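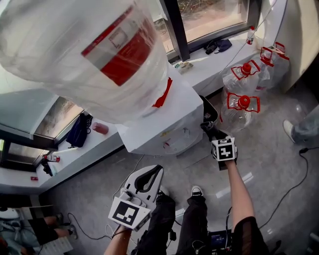
One reader of the last edition wrote that the taps on her cooler had never needed descaling in all the time she'd had it, and would we please stop frightening people into buying sachets. Fair enough. If your water is soft you may never see a flake of scale, and you can skip step 6.

4. Cleaning the cooler

The makers' booklets like to say "clean regularly" and leave it there. Wultis suggests every 3000 cups, as though anyone keeps a tally. We suggest every three months, and once more in August if the cooler stands in a warm room.

1. Switch off at the back, then at the wall. Wait until the hot tank has cooled. The booklet for the Collis says half an hour; we would leave it two.

2. Lift off the bottle. Get help if there is more than a little water left in it.

3. Drain both taps into a bucket, then open the drain plug at the rear. On the Dresmont the plug is behind a screw cap and is easy to cross-thread.

CAUTION: Water from the hot side can still scald after the heating light has gone out. The light tells you the heater is off and nothing more.

4. Wash the bottle seat with warm water and a drop of washing-up liquid. Rinse until there are no bubbles.

5. Wipe the drip tray and the spouts. Most of the bad taste people blame on the water starts at the spouts.

6. If there is scale, fill the hot tank with descaler mixed as the packet says. Leave for the time given. Doubling the dose does not halve the wait, whatever the forums claim.

7. Drain, refill with clean water and drain again. Do this twice after descaler.

8. Close the drain plug, fit a fresh bottle and run each tap until it flows steadily. Only then switch on.

Note: "Self-cleaning" on the Koutsoukos means a timed heating cycle. It will not touch the drip tray or the outside of the spouts, so steps 4 and 5 still apply.

Note: Scented wipes leave a taste. Plain cloth is fine.

If the cold tap still tastes stale after 100 cups, repeat steps 3 to 5 before you pay for a service visit.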